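The Hand That Wanted My Keys
I spent a day pitting four robot grippers against the junk from my own coat pockets

The first thing I dropped on purpose was a sugar packet. Hülya Duman picked it up off the floor, looked at it, and told me it was too easy.

"Bring me something annoying," she said.

I had come to Pastell because I wanted to write about robot hands, and because I'd been told that Hülya tests more of them than anyone within a day's drive of my house. Pastell is small. It takes up the back half of a building that used to sell carpet, and you can still smell that a bit when the heat comes up in the afternoon. What they do is compare grippers. A company that packs things, or sorts things, or wants to put a robot behind a counter, sends in a list of the stuff it handles, and Pastell bolts one gripper after another onto an arm and keeps score.

The scorekeeping is the part I'd never thought about. I guess I figured you'd buy the fanciest hand you could afford and go home. Hülya laughed at that for longer than I was comfortable with.

"People come in wanting fingers," she said. "Then I show them a suction cup and they leave happy."

So here were the contestants on the day I visited. There was a suction cup on a stick, really, with a pump that wheezed. There was a two-jaw parallel gripper from Bozkurt, the kind of thing that opens and closes like a pair of sliding doors and does nothing else. There was a soft gripper from a little outfit called Plirnidska, three floppy silicone petals that puff up with air and wrap around whatever's between them. And there was the Sindcombe, a proper hand with a bunch of joints in it, which everyone in the room referred to as "she" except Hülya, who called it the expensive one.

I asked how expensive. She told me I could have a decent used car or the Sindcombe, and that the car would need fewer repairs.

The rules were simple enough for me to follow. Each gripper gets eight tries at each object. The object goes down on the table in a fresh spot every time, turned a different way, and the arm has to pick it up, hold it in the air, carry it across and let go. Anything that slips, gets crushed, or goes flying is a miss. (Flying happens. I was given safety glasses and I wore them.) Hülya runs the arm from a laptop with a cracked hinge, and she writes the results in a notebook first and the computer second. She's lost a spreadsheet before and she's never lost a notebook.

We started with boxes, and the boxes were dull. The suction cup got every one of them. So did the Bozkurt. I'd been there an hour and I had written down "box, fine" so many times that I started drawing little boxes instead.

Then we got to the small stuff and things picked up. Suction is wonderful on anything flat and smooth and completely hopeless on anything with a hole in it. We tried it on a kitchen sponge and it just sat there hissing. The petals from Plirnidska, meanwhile, loved the sponge. They also loved a bread roll from my lunch, which I gave up for science and which came back with no dents at all. I'd have eaten it, but it had been on the table with the sponge.

What the petals couldn't do was anything thin. A playing card? No chance. They came down around it like somebody trying to pick up a dime in oven mitts, and the card stayed put through all eight tries. The Bozkurt did better there, if the card was near an edge it could hang over, and Hülya has a trick where the jaw drags the card toward her first. She said she stole the trick from watching her aunt clear a table after a game.

The table matters too, by the way! I had assumed a table was a table. But a hard top is rough on fingertips, and if the hand comes down a hair too low you get a crunch and a bill. Put a bit of give under things and you can go in lower and braver. The downside is that small objects settle into anything soft, so a camera looking down at them gets a murkier idea of where they stop and the cloth starts. Hülya has opinions about fabric now. She goes to the remnant store and presses her thumb into things.

Around lunch I finally understood what she meant by annoying. I'd been emptying my pockets for ideas: a receipt, a lip balm, a pen cap, and my keys. She pointed at the keys and grinned.

Keys are awful. Think about it from the hand's side. They're flat, they're shiny, they slide over each other, and they don't have one shape. Every time you put them down they make a new one. You can grab one key and the rest will swing around and pull it out of your grip. Or you can grab the whole lump, and then the lump rearranges itself while you're lifting. Pastell keeps its own set for testing, a small ring so worn down from being dropped that Hülya couldn't remember what it used to open. We used those. I needed mine to get home.

Suction, zero for eight. I don't think it even annoyed the keys.

The petals managed one, and I'm still not sure how. The ring got hooked over the end of a petal and came up with it. Hülya counted it, with a face.

The Bozkurt got four, which I thought was terrific for a pair of sliding doors. When it came down square across the ring, it held on like a bulldog. When it came down at a slant, it squirted the whole bunch sideways.

And then it was the Sindcombe's turn. It takes a while to swap a hand over. There's a plate to line up, and a connector that has to go in just so, and then a long pause while the laptop decides whether it believes any of this. I ate a granola bar. Hülya told me about a demo in April where a different hand had made a fist in front of a client and refused to open for the rest of the meeting. They still got the job, she said. The client had thought it was strong.

I'd expected the big hand to be showy, with all its fingers closing at once like a movie villain's. What it does with small things is pinch. Two fingertips come together and the rest of it stays out of the way, and the tips are rubber, with enough squish in them to make up for being a little bit off. I found I was holding my own thumb and finger together while I watched. I noticed that Hülya was doing it too, and she must have seen this more times than she's had hot dinners. 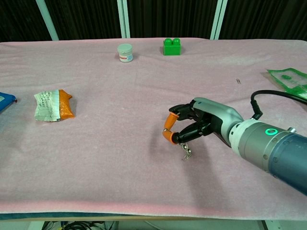
Got them by the ring: a two-fingertip pinch, with the keys hanging just above the cloth.

Six out of eight! One of the misses was a close thing, where the ring rolled between the tips and dropped at the last second, and the other was just plain bad. The hand closed on air next to the keys and then carried that air carefully across the table and set it down. I have never felt so much for a machine.

So the expensive one wins, and everybody should go sell the car? Well, no. I asked Hülya which one she'd buy if it was her own money, and she didn't even look up. The Bozkurt. It has hardly any parts, she can fix it with a hex key, and if you know what's coming down the line you can cut a pair of jaws to fit it. The Sindcombe had the best afternoon of the four, and it also needed two restarts and a cup of tea's worth of waiting every time one of its joints got confused about where it was.

Fingertips wear out as well. She has a drawer of dead ones, and I put my hand in it, and it was like a bag of old erasers. A good tip is supposed to last over 2,000 grasps. She's had some go smooth well before that, and once they're smooth you might as well be picking things up with a spoon.

I think what surprised me most was how quickly I stopped caring about the robot and started caring about the objects. By the end of the day I was looking at everything in the room and wondering how you'd get hold of it. A stapler, easy. A banana, depends who's asking. The headphones on the shelf with the cord wrapped around them, oh boy. In the car I tried to get my parking ticket out of the cup holder using only two fingers, and it took me five goes, and I'd had forty-some years of practice.

Hülya has a new hand coming in to try, another one from Plirnidska, with ridges on the petals that are meant to help with thin things. She wants to give it the playing card first. I asked whether I could come back for that, and she said sure, bring a roll.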